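4.2 Table-setting task on the shared bench

The second build was done at Lodthorpe, the members' workshop where Khosravi and Bodnár already had bench space. First build (section 3) was in a home garage and the frame flexed too much. For this one we went to aluminium extrusion, black, bolted at the corners, with the arms hung off the top so the tabletop stays clear. Hanging them costs some reach at the near edge. We accepted that.

Parts came to 2,392 dollars, not counting the bench top. Most of the overrun against our 2,000 target was cable and connectors, some bought twice. Firmware is a fork of Jalali, unmodified apart from the joint limits. Teleoperation and logging run through Postow, our own scripts, which Benavides rewrote in June after the original dropped frames whenever both wrists were streaming.

The task was picked to be cheap and a bit annoying. Kitchen items, different shapes, none of them made for a gripper: woven placemat, pink bowl, tumbler, utensils with coloured handles, a drinking straw. The straw is the hard one. It is light, it rolls, and the fingertips close on it at a very shallow angle. Items go out on the table before each episode in no fixed layout, and the operator works them onto the placemat in whatever order they like. We did not script the order becuase the scripted version in section 3 gave policies that fell over as soon as one item was missing. 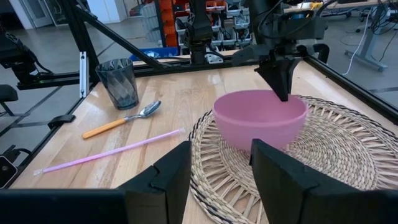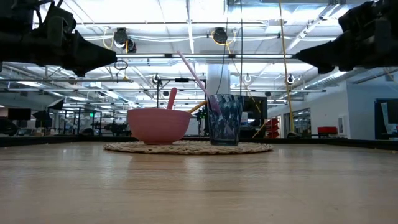 Figure 4. Table-setting task, seen from a wrist camera (first) and from the workspace camera (second).

Why two arms, when one could carry every item in the set? Reach, mostly. One hanging arm covers a bit over half the table, and the bowl is easier to shift if the other arm can come at it from the opposite side.

We recorded 203 episodes. Dhillon and Rostami did most of the operating, in blocks, swapping when the hands got tired. Episodes were dropped if an arm hit a joint limit or if the operator called it; 15 went that way, nearly all in the first block while the limits were still set too tight. The rest were kept whole, fumbles included. Regrasps on the straw in particular were left in, as we wanted the policy to see recoveries.

Calibration was redone at the start of each block. Hand-eye only, using a printed board taped flat to the table. It drifts - the wrist mounts are printed and the screws work loose - so treat positions late in a block with some suspicion. Thread locker helped. Metal mounts would be better and are on order from Sarora.

Lighting was not controlled. The workshop is shared and other members turn lights on and off as they need them, so reflections off the table top vary betwen blocks. We thought about a matte cloth and left it. Colour augmentation in training was widened instead, see 5.1.

Wiring notes, for anyone copying this. Leave slack at the shoulder, more than looks right. Run power and data on separate sides of the frame. Label both ends.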